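Getting started with hand grippers at work

When Dellwood moved us from sorting to teaching the machines, I was terrified! Give yourself 11 practice goes and it soon feels normal (well, nearly normal).

1. Take a gripper in each hand and let the cables hang loose.

2. Lower one slowly into the tray and keep the other resting on the table.

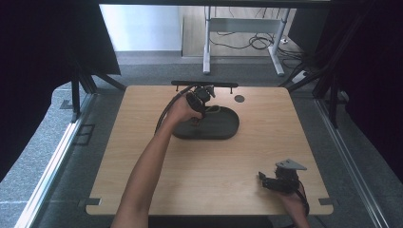
3. Breathe. My old target was 200 trays a shift and now it's 74, so there's no rush.

4. Open the fingers wide before each new go.

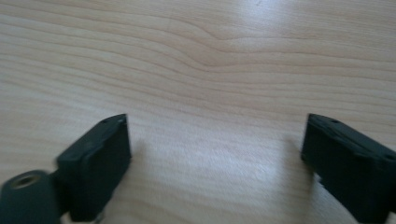 5. Stop after seven goes and stretch your wrists – mine ached all December!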